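Chapter 4
Things That Hold Other Things

Key terms in this chapter: load, friction, hinge, pin joint, parallelogram, footprint, lean

Pick up a paperback and try to stand it on its bottom edge. If the book is thick and the covers are stiff, it will probably stay. Now try the same thing with a magazine. It sags, it fans open, and down it goes. Anyone who has ever shelved a box of mixed reading knows this little struggle, and it's a wonderful place to begin a chapter on structures, because the whole problem fits on a tabletop and you can feel every force in your own hands!

In Chapter 3 we looked at loads that sit still: a lamp on a shelf, a brick on a plank. Books are more interesting. A book is a stack of thin sheets joined along a single side, so it is stiff in one direction and floppy in another. Hold it by the spine and it behaves like a board. Hold it by the loose edge and it behaves like cloth. A magazine has the same habits, only more so, and a tall one can bend under its own weight before you have even found a place for it.

So we build racks. The simplest rack is a pair of bookends, two upright panels with feet. The foot matters more than most people expect. An L-shaped foot gives the upright a wide footprint, and if the foot slides under the first book, the weight of that book helps keep the panel standing. Hilkka Räsänen, who taught furniture design for 40 years, used to hand her first-year students a bookend with the foot sawn off and ask them to make it work. They never forgot the lesson, and neither will you once you have tried Activity 4.1.

Then comes the question of length. Your collection grows, or you lend half of it to a friend. A fixed rack is suddenly too short or too long. One lovely answer is the folding lattice, the same crossing pattern you find in old elevator gates and wall-mounted shaving mirrors. Each pair of crossed links turns on a pin. Pull the ends apart and every crossing opens by the same amount. Push them together and the whole thing folds up small. 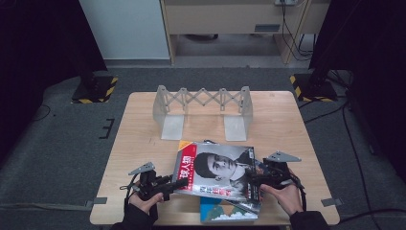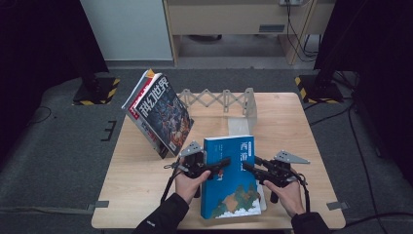

Figure 4.1. Books and magazines on a table with a folding lattice rack behind them.

Notice how few kinds of parts a lattice needs. You could make one from flat strips and pins and nothing else. Between the crossings, the strips form a row of parallelograms, and a parallelogram with pins at its corners can change shape freely. We usually think of that as a weakness (a gate that sags, a bookcase that wobbles sideways), but in an adjustable rack it's the very thing we want. Section 4.2 works through the geometry with a ruler and a pencil. If you enjoy drawing, you're in for a treat.

There is a trade to be made, though. When you stretch a lattice out, it gets longer and its crossings get flatter. Where should it stop? Olanrewaju Sani takes up that question in the workshop notes at the end of Section 4.3, with measurements from a rack he made himself and loaded one book at a time.

Before you read on, try this.

Activity 4.1
You will need: 2 bookends, one hardcover, one paperback, one magazine, and a smooth table.
Stand the three items between the bookends, with the magazine in the middle. Slowly move one bookend outward. Which item moves first? Does it slide at the bottom or bend in the middle? Put the magazine at the end of the row and repeat. Sketch what you saw, and mark with an arrow each place where one thing pushes on another.

Keep your sketch. We'll come back to it in Section 4.1, where those arrows get names.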